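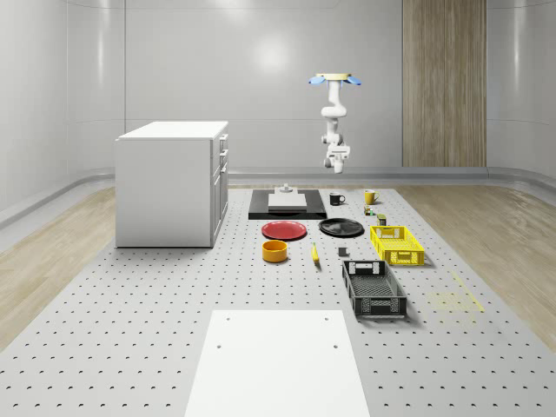 Dikberg, May

Minutes of the Device Support Users' Group

Called to order at 7:05 p.m., five minutes having been spent getting the projector to admit that a laptop was attached to it. Kagiso Le Roux in the chair. Minutes of the previous meeting were approved with one correction: the word "resolved," next to the item on printer drivers, is to be changed to "reported."

1. Docking stations

Most of the evening went on this. Members using the Prokideck dock report that since the last firmware update the second monitor goes black when the laptop wakes from sleep. The first monitor is fine. The second monitor comes back if you unplug the dock from the wall, count to ten, and plug it in again, and one member now does this four times a day and described it as "a kind of exercise."

Kagiso had gone through the help desk log. There are 325 tickets on docks, of which 37 mention the black screen by name. The rest say things like "dock broken again" and one says only "please." It was agreed that the 37 are the ones worth sending to the vendor.

The vendor's answer so far is to update the firmware. It was pointed out that the firmware is what did it. The vendor's second answer was to update the graphics driver, which three members had tried. Two saw no change. The third lost sound as well, and has asked that this be recorded.

A member from the Trindesholm office said rolling back to the earlier firmware does work, provided you:

Disconnect everything from the dock except power and the laptop.
Turn off the sleep timer before starting. The rollback takes longer than the timer allows, and a laptop that sleeps halfway through leaves you with a dock that is now a paperweight with a light on it.
Run the old installer as administrator and ignore the message saying a newer version is present. We know.
Turn off automatic updates in the dock utility, or the whole thing will be undone overnight.

Trindesholm has done this on 2 docks and both have behaved since. The meeting was cheered by this, then remembered how many docks there are.

Agreed: try the rollback at Dikberg on the front office machines first. Written steps to go on the wiki, with the sleep timer line at the top.
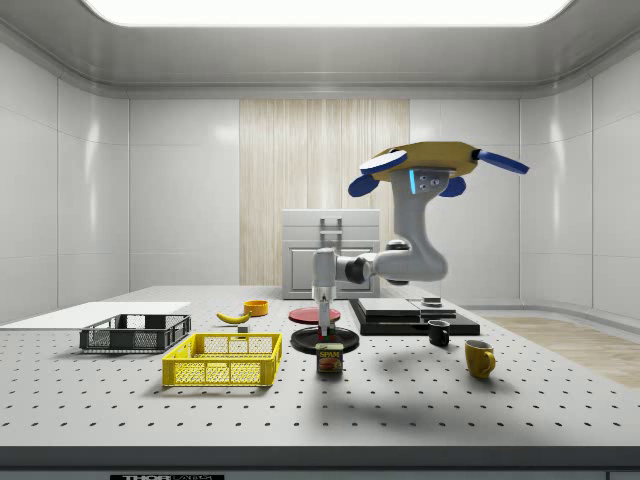 There was a further question about whether the cable matters. Opinion was divided, loudly. The cable that comes in the box is short and stiff, and several people had replaced it with a longer one from the supply closet. Kagiso asked that anyone reporting a black screen try the original cable before opening a ticket, and say in the ticket that they did. It was suggested from the back that people would say so whether they had or not. Noted.

2. Min

Min, the log-in tool, still asks for the password twice on tablets. The second box can be left empty and it lets you in anyway. Nobody present was comfortable with this. Kagiso to write to the developers again, this time using the word "security" in the subject line.

On a happier note, Min no longer forgets the keyboard layout. Members who had learned to type their passwords on the wrong layout will need to unlearn it.

3. Spare parts budget

The request for 2,000 toward replacement docks and chargers has been returned with the question "Why so many?" A reply was drafted at the table and then toned down. The toned-down version will be sent.

Old chargers should be labeled before they go back in the drawer. A charger marked "works??" does not count as labeled.

4. Wiki

The page on wireless settings describes a menu that was removed two versions ago. Everyone agreed it should be rewritten and there was a silence. Item carried over, as at the last meeting and the one before that.

5. Any other business

A member asked if it was safe to ignore the battery calibration reminder. The answer was yes. Another member said no. Carried over.

Request that people stop restarting the shared print server to see if it helps. It does help, which is the trouble, as it also drops everybody else's print jobs.

Adjourned at 8:40 p.m. The projector was left on, having declined to turn off.

Actions
Kagiso Le Roux: send the 37 tickets to the vendor; write to the Min developers; send the budget reply.
Trindesholm: supply the rollback steps and the old installer.
All: original cable first.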